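When the gripper let go and nothing in the log said so

The test cell at Odera sits behind a glass wall at the back of the building. The technician who runs it has been there since the arm was installed, and asked not to be named. We talked over the noise of the extractor, mostly about a fault that took up the better part of April.

The job was simple enough. The arm picked small metal sleeves from a tray and set them in a fixture, one after another, all through the shift. "It had been doing that for weeks with no trouble," the technician said. "Then it dropped one. We put it back and pressed go, which we shouldn't have done."

The second drop came on cycle 271. This time the sleeve landed on the guard rail and bounced out through the gap under the door. Nobody was hurt. A colleague had been standing there a few minutes earlier with a clipboard, and the cell was shut down for the rest of the day.

What bothered the team was that the controller had recorded both picks as good. "It thought it was still holding the part," the technician said. "It carried on to the fixture, opened, and moved away. As far as the log was concerned, it was a perfect day."

They began with the software, a package called Velico, and went through the grip settings line by line. Those were fine. Next they changed the sleeves for a fresh batch from Hirnitz, in case the old ones were slightly undersized. The arm ran 383 cycles and then dropped another.

"That was the low point," the technician said. "You start changing two things at once, and then you don't know what you've learned."

The answer was in the cable that runs down to the hand. It had been clipped too tightly at the last joint, and when the wrist turned past a certain angle the signal from the grip sensor froze at its last reading. The drive lost a little force at the same moment. The controller saw an old number and believed it. 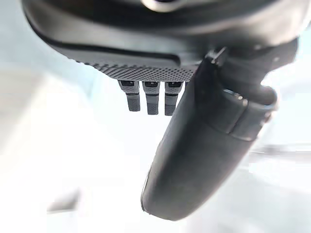

"You'd never find that with the arm parked," the technician went on. "Everything reads correctly when it's still. We had to turn the wrist by hand, with the power locked down, and watch the meter."

The cable has been rerouted with a longer loop, and the controller now stops the arm if the sensor reading stays exactly the same for 2 seconds during a move. Curnix, who built the guarding, closed the gap under the door - a strip of steel and a few bolts.

I asked if the arm was trusted again. "It's trusted as much as it should be," the technician said. "I still check the clip every morning before I close the door."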